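Dobrar a roupa em cima da cama
Galeria da casa, 23 de janeiro de 2021

Bem-vindos à minha galeria. Eu moro em Griltden, num apartamento pequeno, e escrevo em português porque é a língua que estudo há muito tempo e quero praticar. Peço desculpa pelos erros. Aqui ponho as coisas da casa: a roupa, a cozinha, as gavetas, os armários. Não sou profissional de arrumação, apenas gosto de fazer as tarefas com calma e de guardar uma memória delas.

Nesta página o tema é a roupa de algodão, especialmente as camisetas de manga comprida. No inverno usamos muitas, e cada uma ocupa mais lugar do que uma camiseta de verão. A minha cômoda tem só 2 gavetas para elas, e por isso eu tive de aprender a dobrar melhor.

A cama é a minha mesa de trabalho. Já tentei dobrar na mesa da cozinha, mas as mangas caem para os lados e o tecido escorrega. Na cama há espaço para abrir tudo. Primeiro estico bem o lençol, porque se o lençol tem ondas, a camiseta também fica com ondas. Depois ponho a peça com a frente para cima, a gola para o lado da cabeceira, e passo a mão do centro para fora. 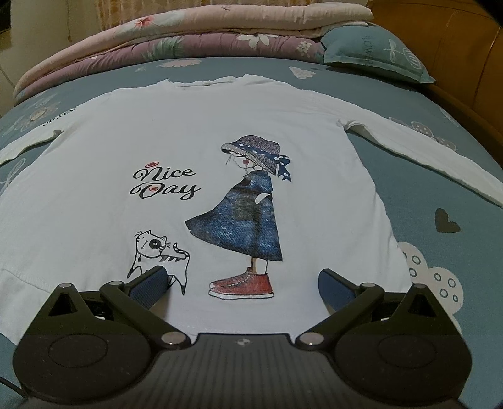 As camisetas com desenho são as que me dão mais gosto de arrumar. Tenho uma fraqueza por elas, confesso. A branca com "Nice Day" escrito, a menina de chapéu xadrez e tênis vermelhos e o gato ao lado é uma das minhas preferidas, e comprei-a numa loja pequena em Tritham, numa tarde de julho, quando fazia calor demais para pensar em manga comprida. Estava com desconto, claro. O gato foi o motivo da compra -- a menina veio junto.

Uma coisa que aprendi tarde: não se deve passar o ferro diretamente sobre o desenho. Viro a camiseta do avesso, ou ponho um pano fino por cima. Também lavo sempre do avesso, com água fria, e não uso a secadora. Uma outra camiseta que eu tinha, com um barco, ficou toda rachada na frente depois de poucos meses, e a culpa foi minha.

Sobre a dobra. Eu faço assim: dobro um lado até perto do meio, volto a manga para baixo, ao longo do corpo da camiseta, e repito do outro lado. Fica um retângulo comprido. Depois subo a barra até um pouco antes da gola e dobro mais uma vez, em três partes se a gaveta for baixa. A manga comprida é a parte difícil. Se ela fica torta, faz um volume no meio e a pilha inclina. Quando isso acontece eu abro tudo e começo de novo, o que para algumas pessoas é exagero.

Nas peças com estampa grande, procuro não fazer o vinco em cima da parte mais grossa da tinta. Nem sempre é possível. Deixo o desenho para fora, para reconhecer a camiseta sem desdobrar. As lisas vão para a segunda gaveta, em pé, uma atrás da outra, e a cor já diz qual é.

Na gaveta de cima cabem 14 camisetas de manga comprida, se estiverem bem dobradas. Antes cabiam menos e eu tinha de empurrar com o joelho para fechar. Não uso divisórias compradas. Experimentei umas caixas de tecido de uma marca chamada Atavthorpe, mas eram altas demais e a gaveta prendia. Agora servem para as meias e estão felizes no armário do corredor.

Para o cheiro ponho um saquinho de lavanda em cada gaveta. Compro a lavanda seca na mercearia Ní Mhurchú, em pacotes de 300 gramas, e um pacote dura muito. É bom apertar o saquinho com os dedos de vez em quando, para o cheiro voltar.

Algumas notas para quem perguntou por mensagem:

O lençol é azul acinzentado, com um desenho claro. Já não se vende, infelizmente -- eu também procurei outro igual.

As peças de lã não ficam nestas gavetas. Elas merecem uma página própria, que vou preparar quando terminar de arrumar o armário grande.

Não penduro camisetas em cabides. Os ombros ficam com uma ponta feia e demora muito para sair.

Se alguma palavra está errada no texto, podem escrever-me pelo formulário. Eu corrijo e aprendo. A próxima galeria será sobre as toalhas e os panos de prato.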